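Company / Who We Are

About Purngate

Purngate is a small company that spends its days on a question most people have asked while standing over a laundry pile: can a machine do this for me yet? We work on household chores first and shop-floor chores second, and we publish what we find whether it flatters the machines or not. If you came here hoping for a yes or a no, we're afraid you'll have to sit with us a little while, and we're glad of the company.

We began as 2 people sharing a desk in the back of the Dolan building, writing reports for a parts supplier who wanted to know if a robot could keep a stockroom tidy. The answer ran to 50 pages and could have been put as "some of it, slowly." The supplier was very gracious about it. Afterward we kept getting calls from folks who had heard we would tell them plainly what a machine could and couldn't manage, and that has been our trade ever since.

The Rooms We Practice In

Most of our chore work starts in simulation, in a set of made-up homes we call Cemusley. We furnish them the way people really live, or as near as we can get. A bedroom there might have a bed with a loud zigzag blanket, a dresser with drawers in several colors, and a toy truck and an open laptop sharing the top of it. A robot with two arms has to work out which drawer you mean, find the handle, and leave the laptop be. That sounds like very little until you have watched it tried over and over, and we have a great deal of respect for anyone who has ever taught a child to put socks away.

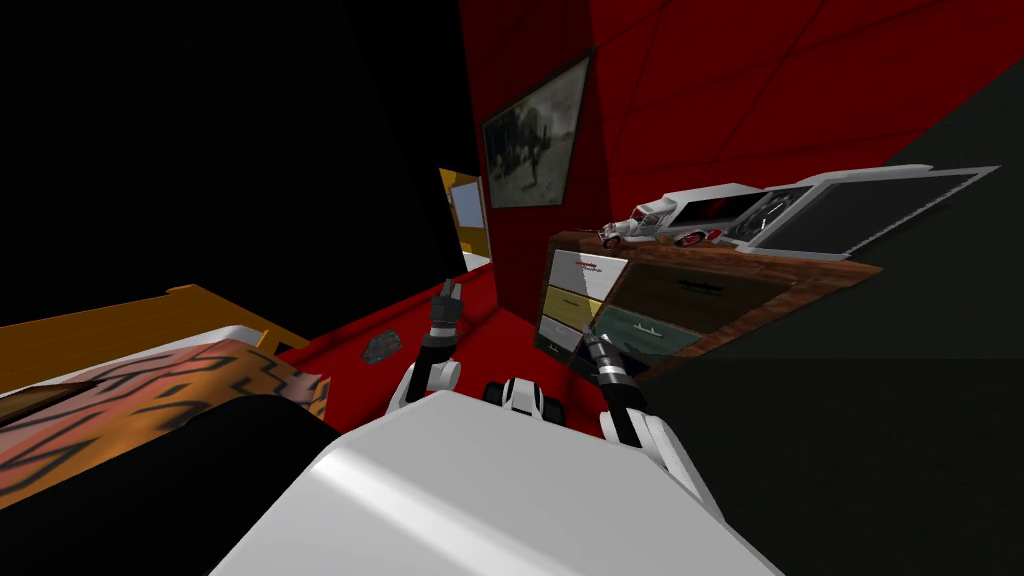
What Machines Can Do Today

We get asked this at every family dinner, so we may as well set it down. On the shop floor, things are fairly far along. Moving the same box from the same shelf to the same cart is work a machine can take on, and our customers who use Urkex, our planning software, mostly use it for jobs like that one. The lighting is steady, the floor is clear, and the box was the same box on Saturday as it is today.

Homes are harder, and we love them for it. A drawer sticks. A lamp is off. Somebody has moved the chair. In the Cemusley rooms we run plenty of trials where one part of the house is bright and the next is very nearly black - a gripper with its two fingers open and nothing between them yet, a big dark stretch ahead, and yellow tile shining off to one side. A person would feel along for the edge of things and carry on. Machines are still learning to do that with any grace, and our list of 30 everyday chores has 7 we would call ready for a patient household. Picking up after a toddler is a good way down the page, we're sorry to say.

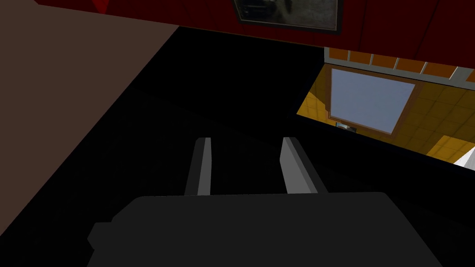 How We Work With You

We start with a long talk, usually longer than you planned for, about the chore itself: who does it now, how often, what goes wrong, and what they would rather be doing. Then we build the room, try the job, and write up the results in everyday words. If a better shelf or a wider cart would serve you more than a robot, we'll say so and wish you well with it.

Our door at the Dolan building is open on weekdays, and there is generally coffee on. Bring your worst chore along - we'd be happy to hear about it.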